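Titside FC is looking for a kit and matchday helper
Posted in August by Ngân Trình

Hi all! I look after the off-field side of things at Titside FC, and we need another pair of hands before the season gets going. Our two adult soccer teams share one field and one storage room, and last year I was still sorting shinguards when the second game kicked off.

You'd be with us for home games and one evening practice a week. On game days that means getting there early, laying out jerseys, filling the water bottles, checking the nets and corner flags with Karim Nseir (our first-team coach — loud, but very kind), and meeting the referee at the gate. Pay is $16 an hour, and you get lunch from the clubhouse grill.
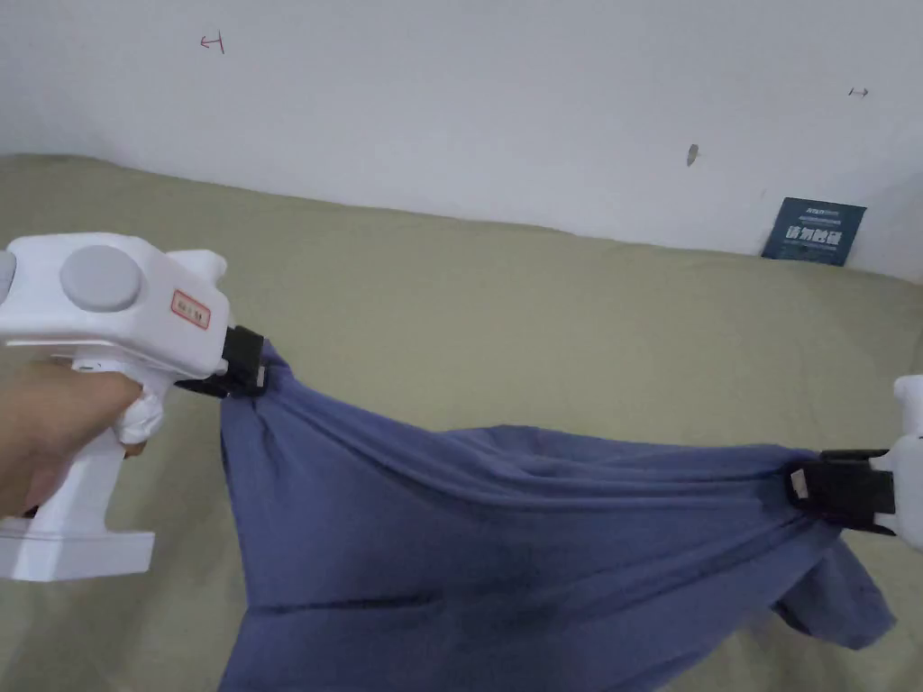

You don't need to have played. I never did! I'd love someone who can lift a bag of balls, shows up on time and doesn't mind a muddy sideline in November. A driver's license would help a lot, as away games at Codau and Brultik are a long haul and we take turns with the van. You do have to be 18 or over for that part.

To apply, send me a few lines about yourself and which evenings you're free. No résumé needed. Siham Nimri and I will read everything and invite people down to a practice to meet the squad — bring boots if you feel like joining the warm-up.

Contact: Ngân Trình, Titside FC clubhouse, ext. 2156 | © Titside FC | Back to top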